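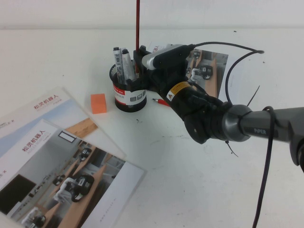 PIPER arm at the pen cup, bench two, Sutgate.

Thread on teaching an arm a desk-tidying task by remote control. Mostly notes for people setting up their first one. Posts are short, the sessions were not.

1/ The task: pens and small desk items, one cup, one arm. An operator drives a leader arm and the follower copies it, joint for joint. We record joint angles, gripper opening and the wrist camera. The policy trains on those and nothing else.

2/ We recorded 140 demonstrations in March. 122 went into training. The other 18 were dropped by hand, mostly for operator pauses longer than a few seconds. A pause looks harmless on playback. The policy learns it perfectly and stops above the cup to have a think.

3/ On pauses: if you need to work out your next move, work it out before you press record. Danai Tsoukalas drove most of our good runs and she rehearses each one with the recorder off. Her runs are slower than mine and much easier to learn from.

4/ Hand guiding versus remote. We tried both. Pushing the arm about by hand gives lovely smooth paths, but your hand and sleeve end up in the wrist camera. The robot then has to do the job without a sleeve. Remote is clumsier for the first hour and cleaner for ever after.

5/ Cables. Anything that moves with the arm needs slack at full stretch and must still clear the cup when the arm folds up. Move the wrist through its whole range slowly, by remote, before the first recording. I skipped this once and lost a morning to a camera that dropped out at one particular elbow angle.

6/ Zip ties hold everything. Trim the tails if they can get in front of the lens. Otherwise leave them, you will be redoing that tie next week.

7/ Do not clear the table. Our first batch was shot on bare white and the policy fell over when somebody left a sheet of paper near the cup. Now there are brochures on the bench, printed photos of other robot arms included, and we shuffle them between runs. Same for the little orange block.

8/ The cup. Black with a white band and red stripes, so it stands out well against a white table. That is convenient and also a trap. If you want the skill to carry over to a plain cup, put a plain cup in the data. We have one on order through Rugemalira and I will report back.

9/ Dark caps are the awkward part. A black cap over a black cup, seen from a camera a hand's width away, is a dark patch on a dark patch. Raising the bench lamp helped more than any change to the model did.

10/ Approach angle. Pick one and stick to it for the first batch. We come in from the side, low, then tip the gripper over the rim. I mixed side and top approaches early on and the policy averaged the two, straight into the rim. Add variety once the plain version works.

11/ Grip force. Operators squeeze too hard because they can't feel anything through the leader arm. We capped the closing current in software and told people to close until the pen stops slipping, then leave it. Most needed a few tries to trust it.

12/ Logging is done with Surnari, which stamps the camera and joint data against one clock. Before that we had two clocks and a drift between them. At 32 hertz a small drift is enough to teach the gripper to close late. Check your timestamps before you blame the network.

13/ Things I'd do again: short sessions, one operator per batch, a written start pose taped to the bench. Things I would not: record after lunch, let two people swap halfway through, trust a file name.

14/ Next is putting pens back from arbitrary positions on the table, which is a different problem, as the pen can be lying any way round. Grarow have lent us bench time for it. Success figures when I have enough runs to be worth quoting – not before.

Filed under: Robotics / Teleoperation / Lab notes

122 likes · 32 reposts · 2 quotes

Comments

marl_k: Post 4 matches what we saw. We tried long black gloves for hand guiding. The policy learned the gloves.

benchside: Did you filter the pauses automatically or by eye?

> Author: By eye. A velocity threshold also threw out the slow careful bits over the rim, and those were the ones we wanted.

t_orrin: What start pose do you tape up? Joint values or a drawing?

> Author: Joint values, with a pencil outline of the cup base on the table as well.

pellow: Please do the lamp comparison as its own thread.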